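Ticket 3366 - Desk organizer, pens tip the box over
Product: Hodelari four-section clear organizer
Opened by: Tania Matubbar
Assigned to: Reto Nägeli
Status: Waiting on customer

Tania Matubbar, 9:12 AM
I bought two of these for the front desk at our office. One is fine. The other rocks when I press on a corner, and if I put all the pens in the same section it falls over. I have tried it on the desk and on the filing cabinet. Same thing both times. Order went through Filier in September.

Reto Nägeli, 9:40 AM
Thanks for writing in. Please take everything out of the box and set it on a surface you know is flat. A whiteboard laid down on a table works well. Then press each corner with one finger and tell me which ones move. Please also check the underside for leftover protective film. It's clear and easy to miss.

Tania Matubbar, 10:25 AM
OK, I put a white board on the table and emptied the box. I kept one pen out to test with.
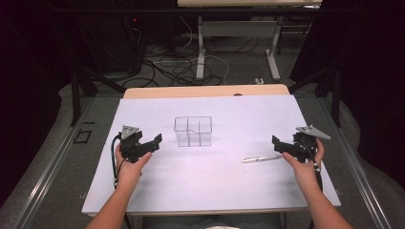
With nothing in it the rocking is very slight. I can feel it at the back left corner and nowhere else. One pen makes no difference in any of the sections. It only goes over when I load up the back left with markers. I didn't find any film, but there is a hard bump on the bottom near that corner. It feels like a drop of glue.

Reto Nägeli, 10:51 AM
That is extra cement from where the dividers are joined to the base. We have seen it on other boxes from the same batch. Please don't scrape it with a knife - the plastic cracks easily there. You can either put the small felt pads on all four corners, which lifts the base clear of the bump, or I can send a replacement. Pads are free and go out in a plain envelope.

Tania Matubbar, 11:03 AM
Replacement please. The pads would be fine for me but the box gets moved around a lot and they'd come off.

Reto Nägeli, 11:10 AM
Replacement requested. Hannelore Berchtold in shipping needs the suite number before it can go out, the order only shows the street address. You can keep the old box.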